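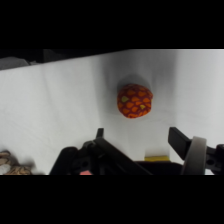
Kiều Hầu asked at the end of the last session why a ball worked in the round should show ripples at its widest point when the stitch counts in the pattern are correct. The short reply given then was that correct counts do not guarantee correct gauge. The longer reply is the subject of this handout.

Unit 4: Small Spheres and Surface Pattern
Fiber Construction, Nedlow workshop course

1. Shape

A sphere worked from one pole to the other has three zones: an increasing cap, a straight band, and a decreasing cap. The basic schedule for single crochet starts with six stitches in the first round and adds six stitches in each round after that. Six rounds of increases give 36 stitches. The band is worked even, and the second cap reverses the first.

Strictly followed, this schedule produces a flat disk, then a tube, then a second disk. The piece becomes round only when it is stuffed, and the fabric has to stretch unevenly to get there. Most of the strain falls in the rounds next to the band. If the hook is large for the yarn, the fabric gives easily and the strain does not show. If the hook is small, the fabric resists and the surplus edge of the disk stands up as a ripple. This was the fault in the sample discussed in class.

Two corrections are in use:

a) Insert one even round after the fourth and fifth increase rounds. The cap becomes a shallow bowl before stuffing.

b) Stagger the increases. When they are stacked, the outline becomes a hexagon, and the corners remain visible after stuffing. Begin alternate rounds with half of the plain stitches and place the remaining half at the end.

Both may be used together. The decreasing cap must repeat whatever was done in the increasing cap, in reverse order, or the ball will be pear-shaped.

2. Surface pattern

Net and scale patterns are a common choice for balls. A dark line encloses patches of a lighter color, and the result recalls a pineapple or a pinecone. An irregular net is easier to keep up on a sphere than a regular one. A regular repeat must divide evenly into the stitch count of every round, and near the poles it cannot. An irregular net allows a patch to be narrowed or dropped where the circumference shrinks.

Color notes for this unit:

Keep the line and the patch close in hue and well apart in value. Dark red against orange reads as a single warm surface at a distance and as a net close up.

One or two patches in a pale accent, such as yellow-green, are enough. Place them away from each other. More than that and the accent begins to read as a second ground color.

Carried yarn shows through light stitches. Carry the dark strand low behind an accent patch, or cut it and rejoin.

3. Stuffing and closing

Stuff in small amounts, starting at the end of the band – not after the last decrease, when the opening is too narrow to reach the sides. Fill the walls first and the center last. Turn the ball under a low side light on plain white cloth before closing. Dents and ridges that cannot be seen from above will show in the shading.

Close the final round by passing the tail through the front loops only, draw up, and bury the end through the full width of the ball.

4. Materials

Yarn: Rocha worsted, shade 2183 for the line. Patch colors are the student's choice from the same weight.
Hook: one size below the label recommendation. Students who made correction (a) last time may stay at that size. Others should swatch first.
Fill: Fotell loose polyester, 20 grams per ball.
Markers: Plakico split rings or a scrap of contrasting yarn.

5. Work for next session

Make two balls on the 36-stitch schedule, one with stacked increases and one with staggered increases. Use one color only. Measure each around the equator and over the poles, and record both figures in millimeters. A difference of more than 20 should be explained in one sentence.

Chart the net for a third ball on the grid sheet. Do not begin working it – charts are checked at the start of class and returned before the break.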